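Section 4: Setting Up the Workstation

4.1 Before you begin

Read this section in full before placing any equipment. The Dullgate height-adjustable desk must be assembled according to Section 3, and all frame bolts must be tightened, before any load is placed on the top.

You will need:
the hex key supplied with the frame
a tape measure
a spirit level
the cable tray and its 14 clips

Caution: Two persons are required to move the assembled desk. Do not drag it across the floor, as this may bend the feet.

4.2 Positioning the desk

1. Choose a firm, level floor. On deep carpet, fit the wide feet from accessory pack B.
2. Place the desk side-on to any window where the room allows. Light falling directly on a screen causes glare and tired eyes.
3. Leave a gap of at least 2 cm between the rear edge and the wall so that the top can travel freely.
4. Lay the spirit level across the top, first lengthways and then front to back. Turn the feet until the bubble is centred in both directions.

Note: The level must be checked again after the first week of use.

4.3 Setting the working height

1. Adjust the chair first. Both feet should rest flat on the floor, with the thighs level.
2. Let the upper arms hang at the sides and bend the elbows to a right angle.
3. Raise or lower the desk until the top meets the underside of the forearms.
4. Hold the memory button until the display flashes twice. The height is now stored.

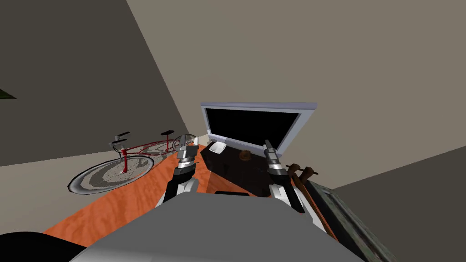 5. Place the monitor directly in front of the chair, at arm's length. The upper edge of the screen should be level with the eyes or slightly below.
6. Tilt the screen back a little until reflections from ceiling lights disappear. Users who wear varifocal lenses may prefer a lower position.

Caution: Keep hands clear of the frame while the top is moving. Release the button at once if the desk meets an obstacle.

4.4 Fitting the cable tray

1. Lower the desk fully and switch off the power at the wall.
2. Press the clips into the pre-drilled holes under the top.
3. Hook the tray over the clips and slide it to the left until it locks.
4. Lay all cables in the tray, leaving enough slack for the desk to reach its full height.
5. Restore the power and raise the desk slowly, checking that no cable is pulled tight.

4.5 Care

Wipe the top with a soft, damp cloth. Do not use bleach or scouring powder. Tighten the frame bolts every August, or whenever the desk is moved to another room.

Questions about this section should be sent in writing to Muthoni Kioko, Workplace Equipment Office, quoting form 225.

Section revised April 2, 2023. Approved by Corrado Testa.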